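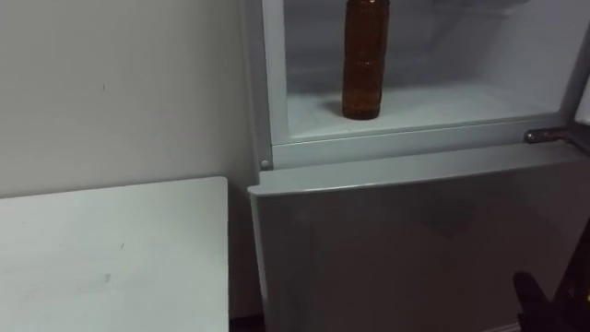

The Tea Goes In First

My mother's rule about moving house was that the tea goes in first. Before the bedding, before the kettle, before you have found out which light switch does what, you put a bottle of tea in the fridge, and then you live there. She made it herself, strong, with too much sugar and the peel of half a lemon, and she let it go cold in the pan with a plate over the top. Then she poured it into whatever bottle was clean and stood it at the front where you would see it.

I had carried mine all the way from Rirkville on the 184, upright between my feet, with my arms round a box of books and a lamp on top of the books. It's a marvellous bus, the 184! It goes the long way round by the reservoir and stops at every farm gate, and the driver that morning let me put my duvet on the seat reserved for parcels. By the time we came down the hill into Predport the sun was out and the whole harbour was glittering, and I thought, well, I'm going to be happy here, and I hadn't even seen the room with my own things in it yet.

I had seen it once before, in June, when it was only a possibility. The landlady had shown me up the stairs behind the Pivetti bakery, talking the whole way over her shoulder about bins. White walls, a pale wooden floor, a long white desk and a grey fridge. "The desk stays," she said, as if I might have been about to ask her to get rid of it. I would have taken the room for the desk alone. It had rounded corners and a shallow curve scooped out of the front edge, exactly where your stomach would go if you sat down to write and had just eaten something from Pivetti.

The fridge was another matter, and she knew it.

"It's a bit of a character," she said.

It had a top compartment and a door underneath, and a metal hinge that looked slightly rusty to me. She'd had it off a man in Ticona for 40 pounds and she was still cross about the price. I told her I loved it. I did love it. I'd been sharing a fridge with four people for years, with my initials on the cheese, and this one had smooth pale walls and a shelf's worth of space that was going to be entirely mine.

So, the first thing. I put the lamp down, I put the books down, I opened up the fridge and I stood the bottle in the top. It looked wonderful. It looked like a lantern in there, all that brown against the grey. I rang my sister to tell her.

"Is it in?" she said. She didn't say hello. We don't, on moving days.

"It's in."

"Is it at the front?"

"It's a bit to the left."

There was a silence while she thought about that. My sister has moved house more often than I have and takes the whole business seriously. In her first flat she put the tea in the door, and the door came off. In her second she forgot the tea altogether and remembered at midnight, and went down to the all-night garage in her slippers, and has always said the boiler never forgave her.

"Left's all right," she said at last. "Mum was a bit to the left in the Ticona house."

"Was she?"

"Next to the eggs."

I had forgotten the Ticona house had a fridge at all. I remembered the stairs, and the plum tree, and the morning we left it, when my mother drank what remained of the last bottle standing up in the kitchen with her coat on. That was the other half of the rule. The tea goes in first and it comes out last, and you don't leave any for the next people.

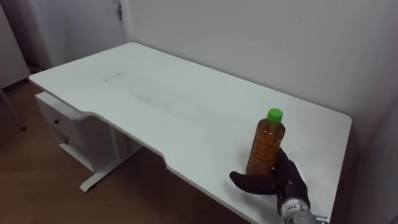 I'd meant to unpack the kitchen box next, but by the middle of the afternoon I had got hungry and then thirsty, in that order, and I had been down to Pivetti and come back with a thing called a harbour roll. It's a spiral with orange peel and black pepper in it. I can't tell you how good it is. I have tried to describe it to people since and they nod politely, and then they come to Predport and have one and stop talking.

A harbour roll wants something to drink with it, and there was the difficulty. Are you allowed to drink the moving-in tea on the day you move in? I rang my sister again.

"How long has it been in?"

"Three hours."

"And what have you unpacked?"

I looked at the boxes. "The lamp."

"The lamp was never packed. You carried it."

"I've unpacked some of the books."

"How many is some?"

I said it wasn't a test. She said that it was, a bit. We agreed in the end that the bottle could come out on to the desk where I could look at it, but the cap had to stay on until I'd put something away in a drawer. I thought this was a brilliant arrangement. I don't know where she gets them from.

The desk, by the way, was even better close up than I remembered. It had been somebody's before me and it showed: there were smudges across the middle, and long streaks, and one small dark scuff up near the back that I took to straight away. I had bought a special spray. I had it in my hand! But I kept thinking of whoever had sat there, dragging a heavy book towards them or shoving a plate out of the way, and I put the spray under the sink for another day. I suppose I wanted company. The green cap looked so cheerful against all that white, and I sat with my elbows either side of the curve and ate the roll and didn't open the bottle.

Under the left-hand end was a drawer unit with little round knobs. I pulled the top one open to see what I might put in it, and it was not empty.

It's only fair to say that I shut it again at once. I've never been good with other people's drawers. Then I opened it a finger's width, and then all the way. Inside was a sheet of lined paper folded in half, with a lemon-shaped fridge magnet holding it closed against a tin lid, and on the outside was written, in blue biro, FOR THE NEXT ONE.

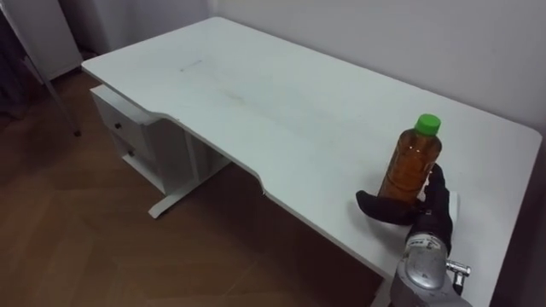 My sister picked up before it rang.

"Read it to me," she said.

So I read it to her. I still have it and I can copy it out properly.

"Hello. The window sticks in wet weather, push at the bottom. The bakery starts at four in the morning, but you'll get to like it. Don't let anyone tell you the fridge was a bargain. If you sit at the desk at the right time in the evening the light comes off the water and goes all over the wall, and I wrote 900 pages here on the strength of that, and most of them were bad, and I had the best time. I've left you nothing in the fridge. My grandmother said it was unlucky to leave any behind. Put your own in."

Neither of us spoke for a moment. Down in the yard somebody was stacking trays.

"Any what?" said my sister.

"It doesn't say."

"It must say."

"It doesn't, I've turned it over. It just says any."

"It'll be tea," said my sister.

"It might be milk."

"It'll be tea," she said, and I could hear her getting up and walking about, the way our mother used to walk about when something had pleased her. "Put something in that drawer this minute and get the cap off."

I put in the first thing I laid hands on, which was my bus ticket. The cap was stiff and I had to use my sleeve. I hadn't unpacked any cups, so I drank it out of the bottle, at the desk, with the phone propped against the lamp so that my sister could hear. It was too sweet, and the lemon had gone a bit bitter on the journey. I made her listen to three swallows.

"Well?" she said.

"It's Mum's," I said. "I've got it exactly!"

"You've used too much sugar, then."

"Far too much."

She made me promise to send her a harbour roll in the post. I pointed out that it would be crumbs by Rirkville. She said she didn't mind crumbs, she'd have them on ice cream.

We talked until the light started. It comes in low, just as the letter said, and it starts down by the floor and climbs, and for a little while the plain white wall is moving all over like the inside of a boat. I tried to tell her what it was like and I made a mess of it, so I stopped and let her listen to the trays and the gulls. Then I put the bottle back in the top of the fridge, a bit to the left, and went to look for the sheets.

I've been here long enough now to know the window, and the trays at four. I use the scuff as a place to aim my pencil at when I'm stuck. I've added a line to the letter about the harbour rolls — I felt the next one ought to be warned that they sell out by ten — and put it back in the top drawer with the lemon on.

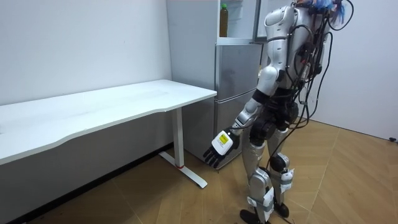 Predport Evening Writers | Members' stories | 23 Feb 2020

This story was read aloud at our winter social and went down so well that we had to have it on the page. The theme was "first things". If you have a piece of your own on the same theme, bring it along, long or short, finished or not. We love hearing work in its early stages, and new readers always get the comfortable chair.

A few people asked the author for the tea recipe. Here it is as she gave it to us: make a big pan, very strong, put in the sugar while it's hot, more than you think is decent, then the peel of half a lemon. Plate on top. Leave it alone until it's cold. She says the bottle doesn't matter as long as it's clean.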